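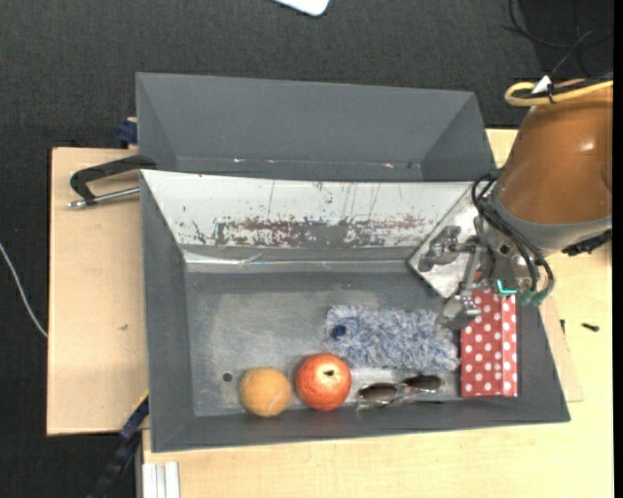 Figure 4. Mixed items in the front bin, rear bin directly behind

4. Setting up and loading the bins

This section applies to the Wuro two-bin station in the Kitell layout, with the bins placed one behind the other. For the side-by-side layout, see section 5. Fitting the base rails is covered in section 3 and must be finished first.

"Front wall" means the wall nearest the person loading the bin. "Far wall" means the inner wall opposite it, next to the rear bin. Left and right are given as seen from the front.

4.1 Data for the light load class

Bin type: 213
Nominal volume: 42 litres
Empty weight: 2,497 g
Greatest permitted weight, bin and contents together: 3,779 g
Colour: grey
Bins per station: two

The weight limit holds for each bin separately. An unused allowance in one bin may not be added to the other.

4.2 Before you start

1. Remove all packing material from both bins, including the paper band under the rim.
2. Check that the type number on each bin agrees with the station card. Types from different load classes must not be paired.
3. Run a dry hand along the rim and down the inside of each wall. Do not fit a bin that has a sharp edge or an open crack.
4. Wipe the floor and walls with a damp cloth and dry them.

Note: Bins supplied from the Sultport depot may be exchange bins that have already been in service. Scuffs and scratches on an exchange bin are not a defect. See 4.6 for what is acceptable.

4.3 Placing the bins

1. Lower the rear bin on to the rear rails, keeping it level.
2. Push it back until it meets both stops.
3. Lower the front bin on to the front rails.
4. Slide the front bin towards the rear bin as far as the front stops allow.
5. Press down on each corner in turn. A bin that rocks is not seated. Lift it out, clean the rails and repeat.
6. Check that neither rim rests on the other bin.

CAUTION: Keep fingers out of the space between the bins while sliding. Hold the front bin by its outer side walls.

The rear bin can be taken out only after the front bin has been removed. Do not tilt the rear bin to get it past the front one.

4.4 Choosing items for a mixed load

A mixed load is a small group of household items that differ in shape, surface and firmness. The load in Figure 4 includes a fuzzy yellow-orange ball, a round red-orange fruit, a pair of sunglasses, a shaggy duster and a red box with white polka dots. Other items may be used in their place if they meet the conditions below.

Round items
Balls and whole fruit are allowed. They will roll if the bin is carried at an angle, so load them when the bin is already on its rails. Fruit must be whole and firm. Do not load fruit that is cut, split or soft. Take all fruit out at the end of the day, and do not return it to the kitchen for eating.

Spectacles and sunglasses
Use only glasses that may be scratched. Prescription glasses must not be loaded. Check that the hinge screws are tight and that both lenses sit properly in the frame.

Dusters and other soft items
Shake the item out of doors before loading. Loose strands should be trimmed. A duster that has been used with polish, wax or spray cleaner must be washed and fully dried first, or the residue will be passed to everything else in the bin.

Boxes
Small cartons and gift boxes are allowed if the lid stays shut when the box is turned upside down over a table. Tape a loose lid with a single strip along one side. Crushed boxes should be replaced.

Metallic items
Check for burrs and pointed ends. File or discard any item that catches on a dry cloth. Items with a blade are not permitted in any load class.

Not permitted
Glass vessels, open containers of liquid, batteries outside their device, aerosols, and anything with a cord long enough to hang over the rim.

4.5 Loading

Load the front bin unless the job sheet calls for the rear one. The order below is for a mixed load of the kind described in 4.4.

1. Set the scale to zero with nothing on it. Weigh the bin with its contents, then empty it and return it to the rails. If the reading is above the limit in 4.1, leave items out until it is within the limit.
2. Put the box in first. Stand it along a side wall.
3. Lay the duster flat across the bin, with its length running from left to right. Spread the strands so that they do not bunch up underneath.
4. Put metallic items in by hand. Do not drop them.
5. Place the round items on the bin floor, with a small gap between them. They should not rest on the duster.
6. Place the sunglasses last, near the front wall. No heavier item may lie on top of them. A slight tilt is acceptable.
7. Look down into the bin from above and check that nothing stands higher than the rim.

Note: The walls slope inward. An item that fits at the rim may jam lower down. If it has to be pressed into place, it is too large for type 213.

Items need not be spread evenly. A load gathered towards the front and right is acceptable, provided the bin stays level on its rails. If a corner lifts, move the heaviest item towards the middle.

CAUTION: Stop work at the station before reaching into either bin. Follow the stopping procedure in section 2, including when only one item has to be straightened.

4.6 Wear on the walls and floor

Marks build up on the inside of a bin in normal use. The far wall is usually the first place to show them. On the front bin in Figure 4 the far wall is whitish and heavily worn, with a band of dark red, brown and grey scuffs along its lower half, flaking patches, and thin vertical scratches higher up. The floor has a cloudy, scratched area across the middle.

Assess each bin in February and again six months later. Assess it at once if an item comes out with flakes on it.

1. Remove the bin from the rails and empty it.
2. Brush out loose flakes with a soft hand brush. Work from the far wall towards the front.
3. Rub the scuffed area with a dry white cloth, using light pressure.
4. Look at the cloth. Faint colour is acceptable. Flakes on the cloth mean that step 2 must be repeated.
5. If flakes still come away after the second brushing, take the bin out of mixed-load use. It may be kept for boxed items only.
6. Press the scuffed area with your thumb. If the wall gives way more than the clean wall beside it, scrap the bin.
7. Look along the floor with a torch held low. Scratches that can be seen but not felt with a fingernail need no action. Mark deeper ones on the bin card.

Do not sand, paint or line a worn wall. A lining reduces the inside width and will alter the empty weight given in 4.1.

4.7 Cleaning

After each day's use:

1. Remove all items and store them as described in 4.8.
2. Pick out strands, seeds and scraps of card by hand.
3. Wipe the walls from the rim down.
4. Wipe the floor, including the bend where it meets the far wall. Dirt gathers there.
5. If the floor has a small round hole, clean its edge with a cotton bud. Do not push anything through the hole.
6. Dry the bin with a second cloth and leave it for ten minutes before loading.

Use warm water with a little washing-up liquid. Scouring pads, bleach and solvent cleaners must not be used. Small light specks on the walls can usually be lifted with a damp fingertip. If a speck cannot be moved, leave it and note its position on the bin card.

Clean both bins on the same day, even if only one has been loaded.

4.8 Storing the items

Keep each mixed load together in one lidded carton, labelled with the load name and the bin type. Put sunglasses in a soft pouch. Hang the duster up, or lay it on top of the other items so that the strands are not flattened. Fruit is never stored with the load.

Before the next use, check the contents of the carton against the job sheet. Replace missing items like for like where possible. A ball may be replaced by another ball of similar size and surface. A fuzzy ball must not be replaced by a smooth one without changing the job sheet.

4.9 Faults

Bin rocks on the rails
Rail dirty, or bin not fully against the stops. Clean and refit as in 4.3.

Round items collect at one end
Station not level. Adjust the feet as in section 3.

Strands found on other items
Duster shedding. Trim or replace it, then clean the bin.

Box lid opens
Lid not taped, or box crushed. See 4.4.

Sunglasses lens loose
Remove the glasses from the load. Check the bin floor for screws before loading anything else.

Front bin hard to remove
Rim caught on the rear bin. Press down on the rear bin with one hand and lift the front bin straight up. If it remains stuck, unload it and try again.

4.10 Replacement bins

Order bins through Bukhari, quoting the type number and the layout name. Bins are supplied singly. A new bin may be used beside a worn one of the same type, and the difference in wall colour has no effect on use. Weigh every replacement bin before fitting it and write the result on the bin card, together with the month of fitting.

Continue with section 5 for the side-by-side layout, or section 6 for the job sheets.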